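Cuaderno de taller, proyecto Pramow
19 de junio de 2023

Sigo con la transcripción de la charla de desarrollo de Ullix. El audio dura bastante más de lo que ponía en la ficha y la segunda mitad está peor que la primera: dos personas hablan cerca del micro y una tercera desde el fondo, con eco. He llegado hasta el bloque de preguntas sobre mazmorras. Lo dejo en la carpeta común como borrador, sin corregir. Las dudas van entre corchetes. Si alguien las resuelve, que quite el corchete y ponga sus iniciales al margen, que la vez anterior no supe quién había cambiado qué.

Estado por bloques:

Presentación: completa. Nada nuevo, repiten lo de la nota del parche.

Clases y equilibrio: completa, a falta de dos nombres de habilidades que no reconozco. Una suena a "marea corta" y la otra no la entiendo ni ralentizada. No están en el cliente actual, lo he mirado en los textos extraídos de la compilación 515. O son internas o les han cambiado el nombre.

Artesanía: completa. Confirman que el banco de Cotetti pasa a ser compartido por cuenta y que los materiales dejarán de ocupar hueco en la bolsa. No dan fecha. La frase literal es "no entra en lo siguiente que vais a ver", y así la he dejado. En el foro ya hay quien la cita como "no entra este año", que es otra cosa. Conviene poner la literal en la web y nada más.

Mazmorras: a medias. Hasta aquí he llegado.

Preguntas del público: sin empezar.

Sobre la tabla de botín de Doolan

Aparte de la transcripción, esta mañana he vuelto con las pruebas del jefe final de Doolan. Lo que queríamos saber es si la reducción de botín por repetición se aplica por personaje o por cuenta. En mayo dimos por bueno que era por personaje y así está escrito en la guía. Desde el último parche me llegan mensajes de gente a la que no le cuadra.

Método: el mismo de mayo. Dos cuentas, la de pruebas y la mía, en dificultad normal, grupo mínimo, sin consumibles que toquen la probabilidad. Se apunta cada cofre aunque salga vacío. Se mata al jefe y se sale por la puerta, sin abandonar el grupo dentro, porque en mayo vimos que al abandonar dentro el registro del cliente a veces no escribe la última línea y luego faltan cofres en la hoja.

Serie A, cuenta de pruebas, un solo personaje: 100 cofres. La reducción entra en el séptimo cofre de la sesión. Antes de eso siempre cae al menos un objeto azul; a partir de ahí hay cofres con solo monedas. Coincide con lo de mayo.

Serie B, la misma cuenta, cambiando de personaje después del cofre 7: aquí ya no coincide. El segundo personaje tendría que empezar limpio y no lo hace. El primer cofre que abre es de monedas. Lo he repetido cerrando el cliente entre un personaje y otro y sale lo mismo. También esperando en la pantalla de selección, por si era cosa de la caché, y tampoco cambia.

Serie C, mi cuenta, lo mismo que la B pero con el segundo personaje en otro servidor: empieza limpio. Solo tengo una tanda corta y no quiero sacar nada de ahí todavía.

Lectura provisional: la reducción ha pasado a ser por cuenta y servidor. No figura en las notas del parche. En el audio hay un momento, en el bloque de mazmorras, en que preguntan por las repeticiones y la respuesta es "eso lo hemos unificado", sin decir qué han unificado. Puede referirse a esto. También puede referirse al contador de entradas semanales, del que venían hablando justo antes. He marcado el párrafo en amarillo.
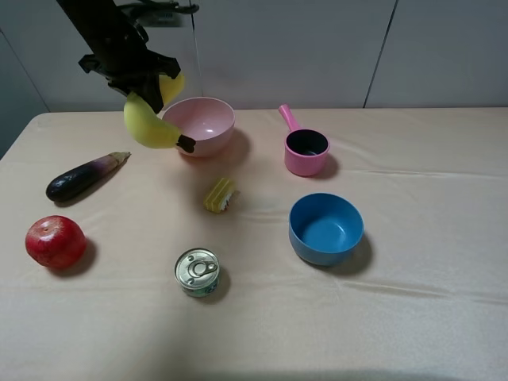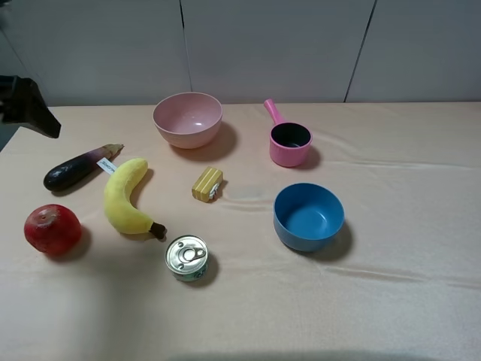
Según Glenys Skyrme, que la serie C salga limpia no demuestra nada mientras no se haga con la cuenta de pruebas, porque la mía tiene la suscripción antigua y ya en mayo daba resultados raros con el correo y con las recompensas diarias. Propone repetir B y C seguidas, en la cuenta de pruebas, con dos personajes recién creados y sin pasar por la ciudad entre medias. También dice que no se toque la guía hasta tenerlo, y que si hay prisa se ponga un aviso arriba del todo y se deje el texto como está.

De acuerdo con lo de la cuenta. Con lo del aviso tengo más dudas: si lo ponemos sin explicar, van a llegar los mismos mensajes multiplicados. He redactado uno corto y está en el borrador de la guía, sin publicar:

"Estamos revisando esta sección después del último parche. Es posible que el límite de cofres se comparta ahora entre personajes del mismo servidor. Lo actualizaremos cuando terminemos las pruebas."

Glenys lo ha leído y quitaría la segunda frase. Yo la dejaría. Pendiente.

Problemas con la hoja de cálculo

La hoja de Doolan sigue contando dos veces las filas si se pega el registro con la cabecera incluida. Me ha pasado en la serie A y he tardado un rato en verlo, porque los porcentajes salían igual y lo único raro era el total. He puesto una comprobación en la celda de arriba: si el total de filas no coincide con el último número de cofre, se pone en rojo. No arregla el pegado, solo avisa. Para arreglarlo bien habría que cambiar el script de importación y no lo quiero tocar a mitad de una prueba.

La columna "calidad" ahora admite un valor más, "ligado", que apareció con el parche. El script lo interpretaba como vacío. Esto sí lo he corregido. Las filas antiguas no cambian. Si alguien tiene una copia local de la hoja, que la vuelva a bajar antes de añadir nada.

El complemento que guarda el registro se actualizó solo durante la serie B. Escribe la hora en otro formato (antes con segundos, ahora sin ellos). Para lo nuestro da igual, pero al ordenar por hora quedan desordenados los cofres que caen en el mismo minuto. Hay que ordenar por número de cofre.

Formato de la transcripción

Para que no haya tres estilos distintos como la última vez:

Las preguntas se resumen, las respuestas van literales. Si la pregunta tiene algo que la respuesta recoge palabra por palabra, se copia también.

Las muletillas fuera. Los "creo que", "esperamos" y "nos gustaría" se quedan siempre. Son los que luego se pierden en los resúmenes y de ahí vienen las promesas que el estudio no ha hecho.

Si no se distingue quién habla, se pone "Equipo". No adivinar por la voz. En el bloque de artesanía atribuí una respuesta al diseñador de sistemas y al volver a oírla con cascos es otra persona.

Los cortes de audio se indican con puntos suspensivos entre corchetes y el minuto al lado.

Los nombres de objetos, en el idioma del audio, y el nuestro entre paréntesis la primera vez. El glosario de Cotetti está al día salvo las gemas, que cambiaron de nombre en mayo y siguen con el viejo.

Otra cosa: la grabación que circula por el foro no es la misma que la nuestra. Está recortada al principio y los minutos no casan. Si alguien manda correcciones citando minutos, preguntar primero con qué archivo trabaja. Ya he descartado por error una corrección que era buena (la del coste de reforjar) y la he tenido que recuperar del correo.

Preguntas que me quedan del bloque de mazmorras

Dicen que la dificultad nueva "usa las mismas salas". No queda claro si también los mismos enemigos. La respuesta sigue, pero la tapa un aplauso. He probado a limpiar el ruido y queda una palabra que puede ser "grupos" o "trucos". Va entre corchetes con las dos opciones.

Mencionan un contador visible en la interfaz. Si es el de cofres, nos ahorra las pruebas enteras. Si es el de entradas, no.

Alguien pregunta por la puerta cerrada de Doolan, la del lado norte. Se oyen risas y pasan a otra pregunta. Transcrito tal cual, sin interpretar.

Pendiente

Repetir B y C en la cuenta de pruebas, como propone Glenys. Crear los dos personajes antes para que no cuenten las recompensas de bienvenida.

Terminar mazmorras y empezar con el público. El público va a ser lento, no se pasa el micro y muchas preguntas solo se entienden por la respuesta.

Decidir el aviso de la guía.

Actualizar las gemas en el glosario.

Pedir a quien subió la grabación del foro el archivo sin recortar, por si el principio trae algo que en la nuestra falta. La nuestra empieza con la presentación ya en marcha.

Copia de la hoja y del borrador hecha al cerrar, en la carpeta Pramow. Los registros en bruto de las series A y B están en la misma carpeta; el de la C sigue en mi equipo y lo subo mañana.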